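19/09/2021
By the Iltbridge local news desk

Repair room at Iltbridge opens again with new tool lending list

The small repair room behind the Fogh library in Iltbridge is open again for the people of the town. It was closed since the spring, when the heating pipes were changed, and during this time the tools stayed packed in boxes in the cellar of the library. Now the boxes are up again and the first visitors have already come with their broken chairs, lamps and toys.

The room belongs to the Urulura repair club, which was started by neighbours from the Nadell side of the river. The club has 36 members at the moment. A person does not need to be a member to use the tables, but only members can take tools home. The yearly fee stays the same as before the closing.

What is new is the lending list. In the past, the tools were written down in a paper book, and it was difficult to know which drill or which saw was at home with whom. The list is now kept on a computer at the library desk, and it can also be read from the web page of the library. A member can borrow two tools at the same time and keep them for 20 days. After this a reminder is sent by email.

The club collected 3,525 pounds for the work in the room. The largest part was spent on electric sockets and on better lamps over the tables. A smaller part went to hand tools, glue and screws. The walls were not painted this time. The club decided to leave the painting until next year, and to use the money for things which people had asked for in the questionnaire.

Small tools were high on that questionnaire. Many families wrote that they have a hammer and some screwdrivers at home, but they would not buy a glue gun or a soldering iron for one single repair. These are also the tools which the club was lending most often before the closing, above all in the weeks before the school theatre, when costumes and scenery have to be finished quickly.

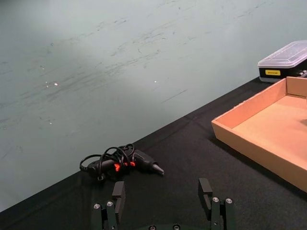
A hot glue gun with its cord on a table covered with dark cloth.

The club asks everybody who uses a glue gun to follow a few simple rules. The tool should be laid on a surface that can bear some drops of glue, and it should not be left alone while it is plugged in. When the work is finished, it must become fully cold before the cord is put together. A cord should be laid in wide loops and never pulled tight round the handle, as the wire can break inside where it goes into the tool. Last year several tools had to be taken off the list for exactly this damage.

Glue sticks are not included in the lending. They can be bought one by one from the box near the door, or visitors can bring their own, if the thickness is right for the tool. Those who are not sure about this can ask before they begin.

For children there is a separate hour in the afternoon. They can work with paper, wood and textile, and an adult from the family should stay with them all the time. Glue guns are used in this hour only by adults. The club would like to have more helpers for the children's hour, especially persons who can sew.

In October the club plans two evenings for beginners. The first one will be about chairs and other small furniture with loose legs, and the second about lamps and plugs. Both evenings are free of charge, but the places are limited by the size of the room, and it is necessary to write one's name on the paper at the library desk. People are welcome to bring one broken thing each.

Tools as gifts are also received again. The club takes hand tools and small electric tools in working condition, with the cord and the plug undamaged. Large machines cannot be taken, because there is no place to keep them. Anyone who wants to give something is asked to leave it at the library desk during the normal opening hours, with a note saying what it is and whether any part is missing.

The entrance to the repair room is from the yard, to the left of the bicycle stands.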